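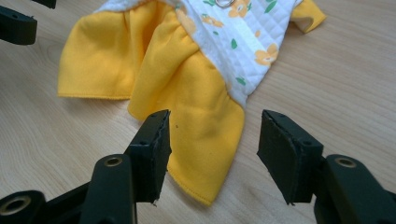 My dog has more clothes than I do, and I blame Macarena Manzano. She runs Neka, a tiny pet clothes shop in Urquijo, and I only popped in for a lead (I left with 2 jumpers and a raincoat!). By June Dilis, my whippet, had her own drawer, and by autumn it wouldn't shut. 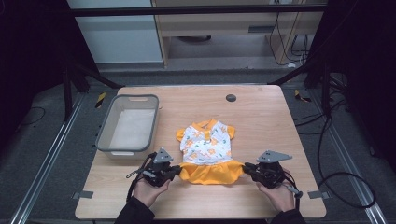

Macarena's rule is to lay everything out before you fold it. Shake it, put it down on a table and smooth from the neck towards the hem, sleeves out to the sides. A ruffled skirt wants spreading right out before you go near it, and I like a basket beside me so the finished pile has somewhere to go.

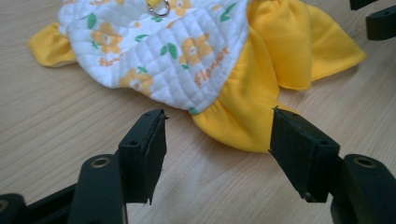 Then sleeves in, bottom half up, done. Quilted things I fold just the once, as they go lumpy otherwise, and anything with a metal ring goes in ring side up so it doesn't snag the knits. It took me 9 minutes to do the whole drawer – and it shuts!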